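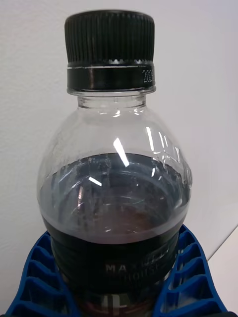 # How a Robot Gets Bought

*A guide for young readers, ages 8 to 12. Prepared by the Espinoza Learning Center.*

The Espinoza Learning Center is planning to buy a robot arm for its workshop. Many of the young people who visit the Center have asked how such a purchase is made. This guide explains the steps. Words in **bold** are listed again at the end.

## Step 1: Decide what the job is

Before anyone looks at a catalog, the people who will use the robot must write down what they want it to do. This is called a **needs list**. A needs list does not say "a really good robot." It says things such as "pick up a plastic drink bottle" or "move a cup from one side of a table to the other."

These jobs may sound easy. You do them every day without thinking. For a robot arm, each job raises questions:

- How wide is the object?
- How heavy is it?
- Is it hard, or can it be squeezed out of shape?
- Is it see-through?
- Is there anything else touching it?

A bottle that is half full weighs less than a full one, and the liquid inside can slosh when the arm moves. Clear plastic can also be a puzzle for a robot's camera. Light passes through some parts of it and bounces brightly off others, so the edges can be hard to find.

The Center's needs list was written by Vendula Říha, who teaches in the workshop, with help from the Tuesday-free planning group known as the Small Table.

## Step 2: Choose the parts

A robot arm is usually not sold as one single thing. It is more like a bicycle, where the frame, the seat and the lights can be chosen separately. The main parts are these.

**The arm.** The arm has joints, like your shoulder, elbow and wrist. Makers tell buyers how far an arm can reach and how much it can lift. The amount it can lift is called its **payload**. The weight of the gripper must be counted as part of the payload, along with the weight of the object.

**The gripper.** The gripper does the work of a hand. Many grippers have two fingers that open and close. Some fingers are stiff, and some can bend. A finger that bends a little can fit itself to a round object, such as a bottle or a cup.

**The camera.** A camera may be placed on a stand or near the gripper. A camera near the gripper gives a close view of whatever the robot is reaching for. A camera on a stand can show more of the table at once. Some buyers choose both.

**The computer and programs.** These tell the arm how to move. Some programs are paid for once. Others must be paid for again every year.

## Step 3: Make a budget

A **budget** is a plan for spending money. The Center's budget for its first robot arm is shown in this table.

| Item | Cost |
|---|---|
| Robot arm, Rirnel | $2527 |
| Gripper and camera set, Steltenik | $1252 |
| Spare fingers | $127 |
| Table, safety signs and training | $700 |
| **Total** | **$4606** |

You may check the total by adding the four numbers yourself.

Notice that the arm is the largest cost, but it is a little more than half of the whole. The other costs are easy to forget. A buyer who saved only enough for the arm would own a machine with no fingers, no camera and no table to stand on.

Spare fingers are in the budget because parts wear out. A gripper closes on things over and over, and its fingers take much of the wear.

## Step 4: Ask for a trial

It is wise to see a machine at work before paying for it. This is called a **trial**. During a trial, the buyer brings the needs list and asks for the same jobs to be tried with real objects.
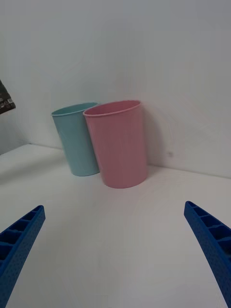

Plastic cups are useful objects for a trial. They are light, they cost very little, and they do not shatter like glass if they are dropped. They can also be set out in ways that make the job harder. When two cups stand close together, the robot must choose one of them and take hold of it without knocking over the other. A cup standing near a wall leaves less space for the fingers to go around it.

Color is worth planning for as well. If one cup is pink and the other is light blue, a person can say "pick up the pink one," and everyone watching can tell whether the robot chose correctly.

Radomír Kubíček prepared the Center's trial sheet. It asks for each job to be tried many times. One good try does not tell the buyer very much. The sheet has a space for good tries, a space for misses, and a wide space for notes. Misses must be written down with the same care as good tries.

## Step 5: Plan the space

A robot arm needs room to move. The people near it need room to stay safe. Before an arm is ordered, the buyer should measure:

1. the table, including its height;
2. the distance from the table to the nearest wall;
3. the distance to the nearest electrical outlet;
4. the space where people will stand.

A plain tabletop is helpful when a robot is first being tested, as there are fewer things for the camera to sort through. More objects may be added later.

Every robot area must also have a **stop button** that an adult can reach quickly. Young visitors to the Center will be shown where it is on their first visit.

## Step 6: Compare, then decide

At the end, the buyer places the needs list, the budget and the trial sheet side by side. The lowest price is not always the best choice. A low-priced arm that cannot lift the bottle does not meet the need. A costly arm that can lift a piano is more than the Center requires.

The final decision at the Center will be made by its director, Ludmila Michalík.

## Try it yourself

Choose one small job in your home, such as putting spoons away. Write a needs list for a robot that could do it. Include the size and shape of the objects, where they start, and where they must end up. Young people may hand in their lists at the front desk, addressed to Branislav Pešek.

## Words to know

**Budget:** a plan for spending money.

**Needs list:** a written list of the jobs a machine must do.

**Payload:** the most weight an arm can lift, counting its gripper.

**Stop button:** a button that makes the robot stop moving.

**Trial:** a test of a machine before it is bought.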